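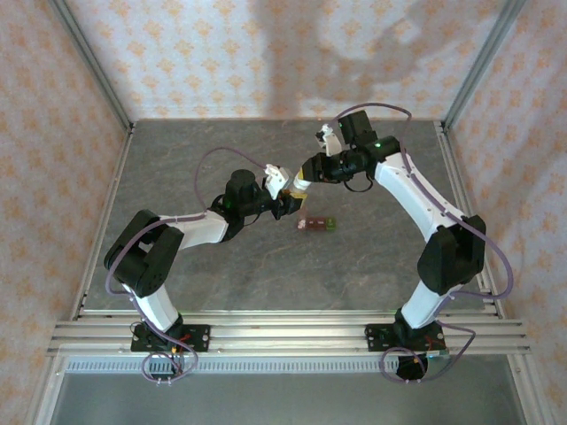 Two robotic arms on a rail, grippers nearly meeting above a grey work surface.

The bird under the bridge

The dipper is a plump, short-tailed bird a little smaller than a blackbird. It is dark brown with a clean white bib, and it spends nearly all its life within a few feet of fast water. On the Lidow, a stony river that drops quickly through sheep country, most walkers hear one before they see it. The call is a hard, sharp note that carries over the noise of the current. Then a dark shape goes past low and straight, following every bend of the river.

Dagim Abdella has watched dippers on the Lidow for long enough to know where each pair is likely to be at breakfast time. He started with a notebook and a folding stool. Now he rings the birds under licence, along with a small group from the villages, and the group's record book has 905 dippers in it. Most were ringed as chicks in the nest.

"People ask me what they do in winter," he says. "They do the same as in summer. They stand on a stone and go in."

Feeding

Dippers eat the young stages of water insects, mainly caddis larvae, mayfly nymphs and stonefly nymphs, with some freshwater shrimps and small fish. They find them on the river bed. A bird will wade in from a stone until it is under, or drop in from the surface, and it uses its wings to hold itself down and move against the flow. Dives are short, usually a matter of seconds. The bird comes up, bobs a few times on a rock, knocks a caddis larva out of its case and swallows it.

Several things make this possible. The feathers are dense and well oiled. The bones are more solid than those of most songbirds, so the bird floats less. Flaps of skin close over the nostrils. The legs are strong and the claws grip wet stone. When a dipper blinks, a white eyelid shows clearly against the dark face, and it can be seen from the opposite bank with a decent pair of binoculars. 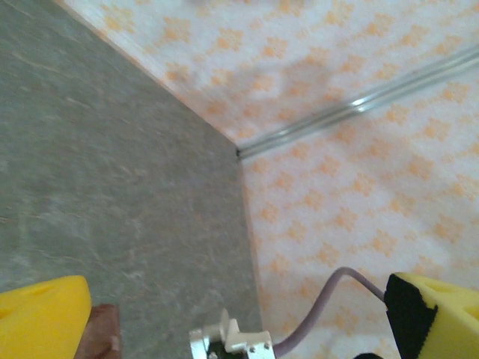
Grey stone-look surface beside a wall with an orange-peach pattern.

Territory

A pair's territory is long and thin. On the Lidow the stretch between Plindico weir and the footbridge holds two pairs in most years, and the boundary between them is a flat boulder with an ash tree over it. Both males sing, and so do both females, all through the cold months. The song is a run of scratchy warbling notes and is easily lost in the sound of the water. January is a good time to listen for it, especially on a still morning after frost.

Territories are shorter where feeding is good. Shallow riffles over clean gravel are best. Deep, slow pools are of little use, and a river bed smothered in silt is worse. Abdella's group lifts stones in spring and autumn to see what is living under them, and the pairs with the poorest stretches are usually the last to lay.
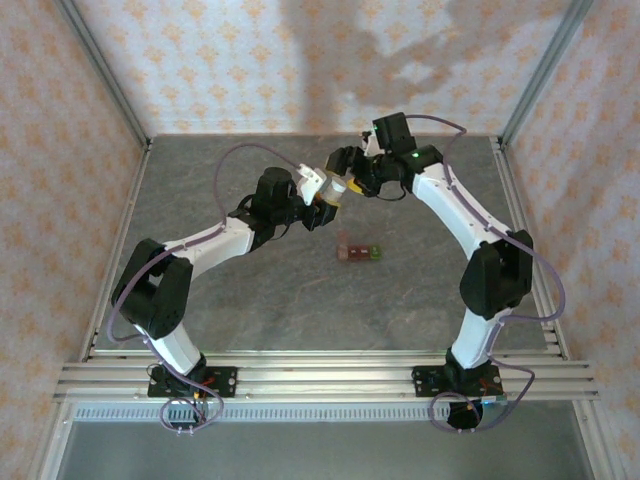

Nests are domed and made of moss, with a cup of dry grass and leaves inside. The entrance faces down towards the water, so droppings and, later, the chicks fall straight into the river. Ledges behind waterfalls are used, and so are holes in walls, but on the Lidow the favourite place is under a bridge. The old packhorse bridge is the best of them. Its two sides lean in to meet over the middle of the stream, much as the pair of white-linked robot arms do over their marbled tabletop, in a rough arch with clear space underneath. The dippers tuck the nest into a gap just below the top, where the stonework is driest and a stoat would struggle to reach.

Modern bridges are often too smooth. Of the 84 bridges and culverts the group has looked at across the catchment, many had no ledge or hole of any kind. Wooden boxes have helped. They are fixed under the deck, open at the front and well above the flood line, and the first ones went up on the Wolletti road crossing. A pair moved in the second spring.

Eggs and young

Laying starts early, often in March. The usual clutch is four or five white eggs, and the hen sits on them for a little over two weeks while the male brings some of her food. Both parents feed the chicks. Young dippers can swim and dive before they can fly properly, and a brood that is disturbed may jump early, so nests close to leaving are best left alone.
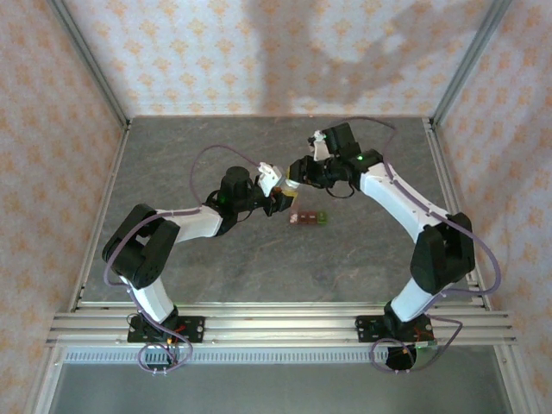 Robot arms face to face, a small green light showing on the left one.

Juveniles are grey and scaly-looking, without the clean bib. They stay near the nest for a week or two and are then driven off. Most settle within a few miles. One female ringed at the Sugiyama farm ford was found breeding 7 miles upstream the next year, on a side stream that the group had never checked before.

Where to look

Stand on a bridge over a quick, shallow river and look for white splashes on the midstream stones. Dippers use the same perches day after day. Keep still, keep dogs out of the water in spring, and allow half an hour. The path from the Lidow car park follows the east bank and is muddy beyond the second stile.

Related articles

Grey wagtails: the other bird on the stones
How to read a river bed
Kingfishers in a hard winter
What caddis larvae build with
Otter signs for beginners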